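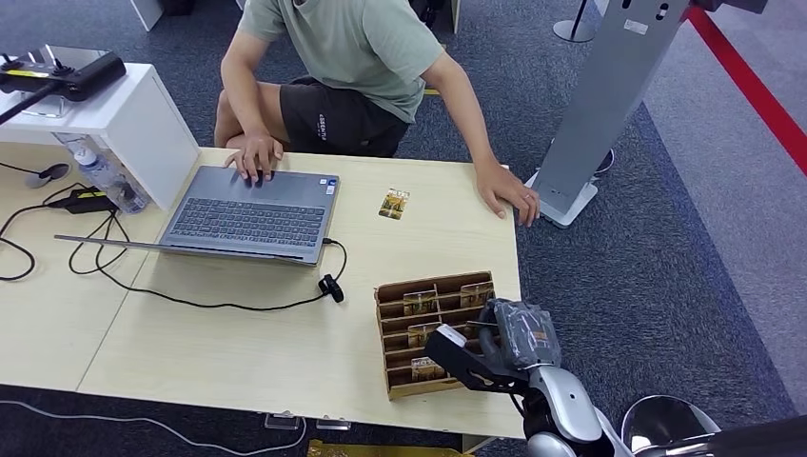
Sorting is not yet housework

Opinion

The question put most often to those of us who advise on home care and small workshops is a plain one: can a machine do the chores yet? It is asked by care managers with unfilled shifts and by the owners of packing rooms. It deserves a plain answer. A machine can now do parts of some chores, at a modest pace, in a place that has been made ready for it. It cannot yet be handed a household, or even a cupboard, and left to get on with the work.

This view is offered after two years of following trials in which robot arms were given small jobs of the kind people do without thinking: placing cards in the slots of a cardboard organiser, folding a cloth, putting cutlery back in a drawer. The card task is a useful place to begin, as it seems so slight. A card is flat, thin and light. Lying on a bare table, it offers almost nothing to hold. A person slides it to the edge, or lifts one corner with a fingernail, and has turned it upright before giving the matter any attention. A gripper must find the edge, close on it without bending it, turn it, and bring it down into a gap with soft walls that move when touched.

Cardboard walls are a greater trouble than steel ones. A factory fixture stays where it was bolted. A cardboard divider leans, and once a card has been pushed against it, it leans differently. The system must look again each time. Most homes are furnished with things of this sort: curtains, cereal packets, bin liners, drawers that stick in damp weather.

Raluca Munteanu, who managed the Bogdan day centre during its trial of a Triline arm, kept a record that many buyers would do well to read before signing anything. Over the course of the trial the arm was asked to carry out 259 separate tasks of sorting and putting away. Her notes give little space to the successes. They are chiefly concerned with the help that was needed: a tray turned the right way round, a stack made neater, a chair moved back. "We were doing the chore before the chore," she wrote. Her staff did not resent this, but they did want it counted, and the supplier's summary had left it out.

It should be counted. When a machine is said to complete a task, the reader ought to be told who set out the objects, how many kinds of object there were, whether anyone sat within reach of the controls, and what was done after a failure. A robot that sorts well while an engineer watches from a laptop has shown something of value. It has not shown that the engineer can go home. The wages of that engineer would pay for a good deal of ordinary help.

There is an honest case on the other side, and it was made to this author with some force by Kittipong Chaimongkol, whose workshop repairs and repacks board games under the Prunus name. He has never wanted a machine for the house. He wants one for a single bench, where the same boxes and cards come past all day. On that bench, he argues, preparation is no burden, as it is done once and serves for months. He is content with a slow arm provided that it is steady. The author finds this persuasive. A bench can be arranged to suit a machine and kept that way. The shop floor will have useful help of this kind well before the home does, and in some narrow trades it may be had soon.

The home is harder for reasons that faster computers alone will not remove. The layout changes daily. The people in it did not apply for jobs beside a robot and should not need training to cross their own kitchen. Mistakes land on belongings that matter to someone. Hanneke Dijkstra, an occupational therapist of long experience, adds a further point that engineers tend to pass over. For many of her clients, putting things away is part of a day's exercise and a part of remaining in charge. She would rather see a machine that fetches a dropped card from the floor than one that takes over the sorting. Such a machine would be welcomed tomorrow, and it remains difficult to build – floors are cluttered, and flat things on them are harder still to pick up.

What, then, should be done by those who hold budgets? First, trials should continue. The progress of the past few years is real, and it has come from patient work at tables with humble objects. Care bodies and small firms should lend their rooms and their knowledge of the work to it. Secondly, nobody should cut staff hours on the strength of a demonstration. Anca Dinu's review of the Novier pilot found that almost 60 minutes of staff time a day went into setting up and clearing up, and the managers had already planned their rota on the assumption that there would be none.

Thirdly, contracts should name the chore. "Household assistance" is not a chore. "Places these cards in this organiser, without help, and stops safely when it cannot" is a chore, and it can be tested in an afternoon by the people who will have to live with the result. Suppliers who are confident in their machines should have no objection to that wording, and several have already accepted it.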